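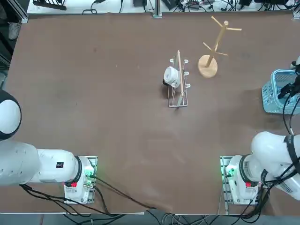 Seija Lindqvist says a robot has to be told what a cup is before it can do anything with one, and she began the open day at Prindico by telling us so. A robot does not know that a cup is for drinking. It only has numbers that say where things are and how its motors are turned.

On Saturday our class went to see the robots in Grisden. There were 13 of us. The table we liked best had two white arms, a dish rack, a cup and a wooden stand with pegs for hanging mugs. The job is to put dishes where they belong.

You do this at home without thinking. Your eyes find the cup, your hand opens, and your fingers stop squeezing at the right time. A robot arm needs every one of those steps worked out. 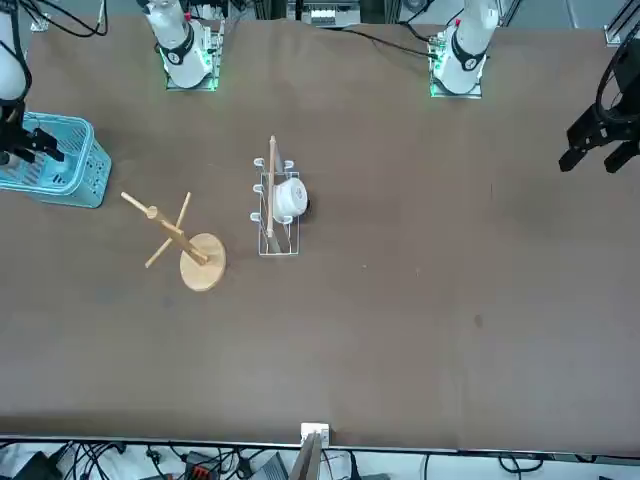
Each arm has a gripper at the end, and the gripper is its hand. It has fingers but no skin, so it can't feel a cup the way you can. If it squeezes too hard, the cup can slip or break. If it squeezes too softly, the cup falls.

Tapio Saarinen told us the team had tried the mug job 205 times by March. It went right 138 times. The pegs are hard, he said, as the handle has to line up with something thin.

Try it yourself -- put on thick oven mitts, close one eye, and hang a plastic mug on a hook. I needed 11 tries.

The next open day is in the fall. Children under eight need to bring a grown-up.

Share this: 11 shares
2 comments
This site uses cookies. By staying on this page you agree to our use of cookies.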